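3. Setting up the bedroom unit

Read this section while the unit is still in its box. Most of the calls we get about the Drondine wake-up light come from people who read it afterward, and a fair number come from people who read it at 5 a.m. with a pillow over their head.

You will need the lamp, its power cord, the remote sensor, the 2 batteries packed with the sensor, and a wall outlet that isn't controlled by a light switch. Check that last one. If your partner turns off the room at the wall every night, the lamp goes off with it, and you will both sleep very well and miss work.

3.1 Placing the lamp

1. Choose a flat surface level with your head when you are lying down, or slightly above. A nightstand is fine. A stack of books is fine until somebody wants to read one.

2. Set the lamp at arm's length from your pillow. Closer than that and the last ten minutes of the sunrise feel like a dental exam. Farther away and the light does a lovely job of waking the closet.

3. Turn the curved side toward your face. The flat side has the clock on it. People tend to put the clock side forward, as one does with a clock, and then report that the sunrise is very faint. It is very bright. It is happening to the wall.

4. Run the cord behind the furniture and leave some slack.

CAUTION: Do not put the lamp in the bed, under the covers, or on a pillow. The vents on the back must stay clear. If you fall asleep holding it, lower the maximum brightness and consider an earlier bedtime.

NOTE: Owners of waterbeds should use the nightstand and be honest with themselves about its legs.

3.2 Placing the sensor

The sensor measures how much daylight the room already has, so the lamp won't waste a sunrise on a room that has its own. Where you put it matters more than anything else in this section. Our tester Chaminda Weerakoon spent a week convinced his lamp was defective. The sensor was in a drawer, where it was always night.

1. Slide the battery door off with your thumb. It opens toward the small arrow. The arrow is the same color as the door, a decision made before our time.

2. Insert the batteries with the plus ends facing each other. Yes, facing. The diagram inside the door is correct.

3. Press the button once. A green light blinks for a few seconds and goes out. If it blinks red, the batteries are in the way you thought they ought to go.

4. Set the sensor in the part of the room where you sleep, with its round eye pointing up. A shelf near the headboard works well. The windowsill does not: the sensor will get direct sun, decide it is noon, and cancel your alarm in the name of efficiency.

5. Leave the curtains and blinds the way you normally have them overnight. If you tidy the room specially for setup, the sensor will learn a room you don't live in. An unmade bed is perfectly acceptable, and the sensor has no opinion about it.
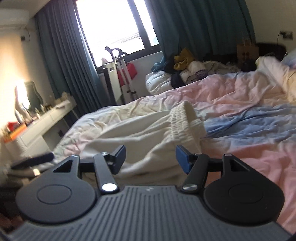 3.3 Pairing the lamp and sensor

1. Plug in the lamp. The clock will show 12:00 and flash, in keeping with tradition.

2. Hold down the lamp's top button until you hear two chimes. If you hear three, you have turned on the bird sounds. See 3.5.

3. Within a minute, press the button on the sensor. The lamp glows orange while it searches and white when it has found the sensor.

4. If the lamp stays orange, bring the sensor closer and start over from step 2. Thick plaster walls and aquariums both get in the way. So, for reasons our engineers describe as "interesting," do some electric blankets.

If you have more than one lamp, pair them one at a time and leave the others unplugged. Two lamps paired to the same sensor will take turns, which is more annoying than it sounds.

3.4 Setting the time and the sunrise

1. Turn the side dial to set the hour. Press it in. Turn it again to set the minutes. Press it in again.

2. Check whether the small dot beside the hour is lit. Lit means p.m. Ebere Abubakar on our support desk would like this sentence printed in red, and we told her red was extra.

3. Set the wake time in the same way with the lower dial.

4. Choose the sunrise length: short, medium or long. Start with medium. Long is meant for people who like to wake gradually, and it will also gradually wake everyone else.

5. Press both dials together to save. The lamp dims once to confirm.

The lamp keeps its settings through a power failure but loses the clock. After an outage, set the time again before you go to bed. In January, when it is dark well into breakfast, a wrong clock is surprisingly hard to notice.

3.5 Sounds

The lamp can add a sound at the end of the sunrise. To scroll through the choices, tap the top button. To turn sound off altogether, keep tapping until you hear nothing, then wait to be sure, as one of the tracks is called Quiet Meadow and takes a while to get going.

The rooster is at the end of the list. It can't be removed, only avoided.

3.6 If the lamp does something else

Clock shows E2: the sensor batteries are low. Replace both together.

Clock shows 236: this is the factory test code. Unplug the lamp, wait, and plug it in again. It is neither the time nor the temperature.

Sunrise starts in the middle of the night: check the p.m. dot. Then check it again with your glasses on.

Sunrise doesn't start at all: make sure the sensor isn't sitting in the beam of a hall light, a night-light or a streetlamp. Cover its eye with your hand and the lamp should chime.

Lamp hums: tighten the base a quarter turn. If it still hums, move it off anything hollow.

Carry on to Section 4 for weekend settings and for two people in one bed who get up at different hours.

Drondine Customer Support | Contact us | Manual updated 15th January | © Drondine. All rights reserved. | Back to top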